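Die Kunst, ein Fahrrad kleinzukriegen
Ein Sommer mit dem Faltrad, zwischen Bahnsteig, Kellertreppe und verletztem Stolz

Es gibt Menschen, die ein Faltrad in einer einzigen fließenden Bewegung zusammenlegen, während der Zug schon einfährt, und dabei noch jemandem die Tür aufhalten. Ich bin ihnen oft begegnet. Sie standen meistens hinter mir und warteten, bis ich fertig war.

Seit Mai fahre ich mit dem Skurent zur Arbeit, einem Faltrad mit kleinen Rädern, sieben Gängen und einem Lenker, der aussieht, als habe man ihn aus einem Regenschirm gewonnen. Angeschafft habe ich es aus dem Grund, aus dem sich vermutlich alle so etwas anschaffen: Der Weg zum Bahnhof ist zu weit zum Laufen und der Bus hat einen Fahrplan, der eher als Diskussionsgrundlage gemeint ist. Mein altes Tourenrad hätte am Bahnhof stehen müssen, neben all den anderen alten Tourenrädern, von denen manche nur noch aus Rahmen und gutem Willen bestehen.

Der Händler, De Bruijn, sitzt in einem Hinterhof und verkauft ausschließlich Räder, die man irgendwie kleiner machen kann. Der Laden ist entsprechend eng. Man zeigte mir das Falten dreimal, langsam, in der Tonlage, in der man Kindern Schnürsenkel erklärt. Erst das Hinterrad unterschlagen, dann den Rahmen knicken, dann den Lenker abklappen, zum Schluss der Sattel. Ich nickte dreimal.

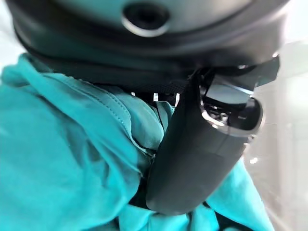
Zu Hause im Flur stellte sich heraus, dass Nicken kein Handwerk ist. Das Hinterrad schlug brav unter, der Rahmen knickte ebenfalls, aber das Pedal stand genau dort, wo der Lenker hinwollte. Beide beharrten auf ihrem Recht. Ich habe an jenem Abend gelernt, dass die Kurbel vor dem Falten nach hinten gehört, und zwar ungefähr so, wie es in der Anleitung auf der ersten Seite steht, in Fettdruck.

Wer danach durchhält, wird allerdings belohnt. Kleine Räder beschleunigen aus dem Stand wie ein Terrier, dem man den Postboten gezeigt hat. An der Ampel lasse ich Leute in Rennkleidung stehen, für fast 300 Meter jedenfalls, danach holen sie mich ein und sehen mich an. Auf Kopfsteinpflaster kehrt sich die Sache um. Jede Fuge wird einzeln zugestellt, mit Rückschein, und in der Altstadt habe ich mir angewöhnt, die Zunge hinter die Zähne zu legen.

Gefedert ist am Skurent nur ein Gummiblock am Hinterbau, den es in weich und hart gibt. Ich habe mit hart angefangen, aus Eitelkeit, und bin inzwischen bei weich. Den Wechsel erledigt man selbst, mit einem Inbusschlüssel und etwas Zeit — der alte Block liegt jetzt bei mir im Schreibtisch, wo er Besuchern Rätsel aufgibt.

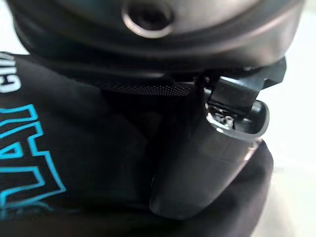

Muss man für ein Faltrad im Zug eine Fahrradkarte lösen?
Zusammengelegt wird es in den meisten Zügen wie Gepäck behandelt und fährt dann kostenlos mit, im ausgeklappten Zustand ist es ein Fahrrad wie jedes andere. Manche Betreiber verlangen zusätzlich eine Hülle, ein Blick in die Beförderungsbedingungen lohnt sich also vor der ersten Fahrt.

So weit die Rechtslage. Die soziale Lage ist verwickelter. Ein gefaltetes Rad ist kleiner als ein Rad, aber immer noch größer als alles, was Mitreisende unter Gepäck verstehen, und es hat an überraschenden Stellen Kettenfett. Ich stelle es hinter die letzte Sitzreihe, wenn dort Platz ist, und sonst zwischen die Knie, wo es bei jeder Bremsung versucht, wieder ein Fahrrad zu werden. Eine Dame im Großraumwagen fragte mich, ob das ein Rollstuhl sei. Der Herr daneben tippte auf einen Rasenmäher. Ich habe beide in ihrem Glauben gelassen, es war noch vor acht.

Das Konkurrenzmodell bin ich ebenfalls gefahren. Das Cilamard kommt aus der leichteren Ecke, hat einen Riemen statt der Kette und faltet sich in der Mitte wie ein Buch. Leihweise stand es zwei Wochen bei mir im Keller, und ich muss sagen: Ich verstehe die Leute, die darauf schwören. Es gibt kein Fett, kein Klappern, und beim Treppensteigen hängt es an der Hand wie eine größere Aktentasche. Gefaltet rollt es leider nicht. Man trägt es, und zwar immer. Wer je am Umsteigebahnhof Skarkon vom ersten Gleis zum letzten musste, durch die lange Unterführung und mit vier Minuten Zeit, der weiß kleine Rollen am Gepäckträger zu schätzen.

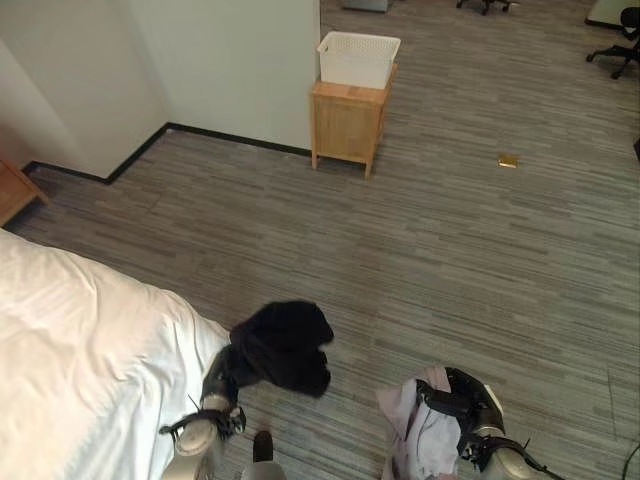
Beim Geld wird es kurz unangenehm. Ein gutes Faltrad kostet so viel wie ein gutes großes Rad, obwohl man doch deutlich weniger davon sieht. Bei De Bruijn stand in der Ecke ein gebrauchtes für 495 Euro, mit Kratzern am Rahmen und einer Klingel in Form einer Ente. Ich habe es damals verschmäht. Am nächsten Tag war es weg, und an die Ente denke ich bis heute.

Dazu kommt das Zubehör, bei dem die Branche wenig Scham kennt. Es gibt eigene Taschen, Lampen, Ständer für ein Rad, das im gefalteten Zustand von selbst steht, und eine Hülle, in der es aussieht wie ein unverhältnismäßig großer Muffin. Die Hülle habe ich gekauft. Sie liegt zu Hause.
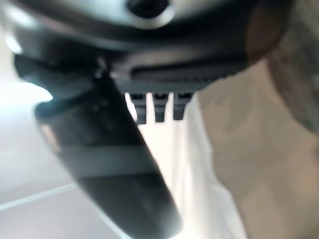

Bleibt der Klemmhebel, an dem sich bei jedem Faltrad entscheidet, ob man morgens gute Laune hat. Am Skurent ist er glatt poliert und sehr schön, bei Regen fasst er sich an wie ein Stück Seife. Dabei wäre Abhilfe denkbar einfach. Der geriffelte graue Streifen auf dem Foto, mit seinen feinen, dicht gesetzten Rillen, gibt die Richtung vor: So eine Oberfläche wünsche ich mir unter dem Daumen, gern auch am Cilamard, dessen Hebel kaum besser ist. Ich habe mir einstweilen mit Lenkerband geholfen. Es sieht verboten aus und hält.

345 Kilometer sind bisher zusammengekommen, in Portionen, über die man auf einer Radreise nicht einmal reden würde: zum Bahnhof, vom Bahnhof, einmal zum Zahnarzt. Falten kann ich inzwischen in einer Zeit, die sich sehen lassen kann, sofern keiner hinsieht. Mit Publikum klemmt weiterhin das Pedal. Neulich stand am Bahnsteig ein junger Mann mit nagelneuem Rad, halb geknickt, der Lenker quer, der Zug in Sicht. Ich habe ihm gesagt, die Kurbel müsse nach hinten. Er nickte.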